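Beispiele sammeln, wo Dinge hängen und liegen: Ein Gespräch über das Projekt Fevirari

29. Juli 2021

Seit Januar erhebt das Projekt Fevirari am Standort Tratville Bewegungsdaten für ein lernendes Greifsystem. Getragen wird das Vorhaben vom Institut Perkness, die Greifer und die Aufnahmetechnik stellt die Firma Dehghan. Die Redaktion des Institutsberichts sprach mit der Leitung der Datenerhebung über Auswahl, Ablauf und Grenzen der Arbeit.

Am Anfang stand nach Angaben der Projektleitung eine einfache Beobachtung. Die bisher verfügbaren Aufnahmen seien überwiegend an leeren Tischen mit festen Gegenständen entstanden. »Ein Würfel auf einer hellen Platte ist für das System kein Problem mehr«, heißt es. »Schwierigkeiten bereiten uns Stoffe, Henkel, Taschen, alles, was nachgibt und bei jedem Versuch anders liegt.« Man habe sich deshalb entschieden, in eingerichteten Räumen zu arbeiten, mit Regalen, Wänden und den Dingen, die sich dort üblicherweise ansammeln.

Der Bestand umfasst derzeit 391 freigegebene Durchgänge. Ein Durchgang beginnt mit der Annäherung an den Gegenstand und endet, sobald der Greifer wieder in Ruhestellung ist. Geführt wird er von einer Bedienperson, deren Bewegungen das System später nachbilden soll. Die Kamera sitzt nahe am Handgelenk des Roboters und dreht sich mit ihm. Auf eine nachträgliche Begradigung der Bilder verzichtet das Projekt bewusst. »Das System muss mit der Ansicht zurechtkommen, die es im Betrieb auch haben wird. Wenn das Handgelenk gekippt ist, ist eben der ganze Raum gekippt.«

Auf die Frage, welche Durchgänge verworfen werden, verweist die Leitung auf eine schriftliche Regelung. Ausgeschlossen werden Aufnahmen mit Bildausfällen, mit unvollständigen Gelenkdaten oder mit Personen im Blickfeld. Im ersten Halbjahr betraf dies 47 Durchgänge. Misslungene Griffe bleiben dagegen im Bestand, sofern sie als solche gekennzeichnet sind. »Ein abgerutschter Henkel ist eine wertvolle Information — vorausgesetzt, im Protokoll steht auch, dass er abgerutscht ist.«

Die Kennzeichnung erfolgt in zwei Schritten. Zunächst vermerkt die Bedienperson unmittelbar nach dem Durchgang, welche Aufgabe gestellt war und wie sie ausging. Anschließend prüft eine zweite Person die Aufnahme ohne Kenntnis des ersten Vermerks. Weichen die Angaben voneinander ab, wird der Durchgang zurückgestellt. Dieses Verfahren koste Zeit, räumt die Leitung ein, sei jedoch mit dem Partner Dehghan vertraglich vereinbart und werde beibehalten.

Kritisch äußert sich die Leitung zur Vielfalt der bisherigen Umgebungen. Bislang wurden 21 Raumaufbauten verwendet, von denen sich mehrere in Möblierung und Beleuchtung ähneln. Glänzende und dunkle Materialien seien noch zu selten vertreten, ebenso Gegenstände, die einander teilweise verdecken. Für die kommende Phase ist daher vorgesehen, den Inhalt der Aufbauten häufiger zu wechseln und auch Taschen aufzunehmen, die gefüllt oder mit Textilien behängt sind. Die Reihenfolge der Aufgaben wird künftig ausgelost.

Zur Weitergabe der Daten wollte sich die Leitung nur eingeschränkt äußern. Ein Teil des Bestands soll Forschungseinrichtungen auf Antrag zugänglich gemacht werden. Die Bedingungen stimmen Perkness und Dehghan derzeit ab. Anträge nimmt die Geschäftsstelle in Tratville schon jetzt entgegen, eine Bearbeitungsfrist besteht allerdings noch nicht.

Zum Schluss kam das Gespräch auf die Erwartungen an das System selbst. »Wir werden gefragt, wann der Roboter eine Tasche selbstständig packen kann. Dazu nennen wir keinen Termin. Zunächst soll er lernen, einen Henkel von dem zu unterscheiden, was dahinter liegt,

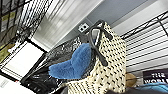
und ihn so zu fassen, dass der Inhalt an seinem Platz bleibt. Darauf ist die Erhebung bis zum Ende der laufenden Förderung ausgerichtet.«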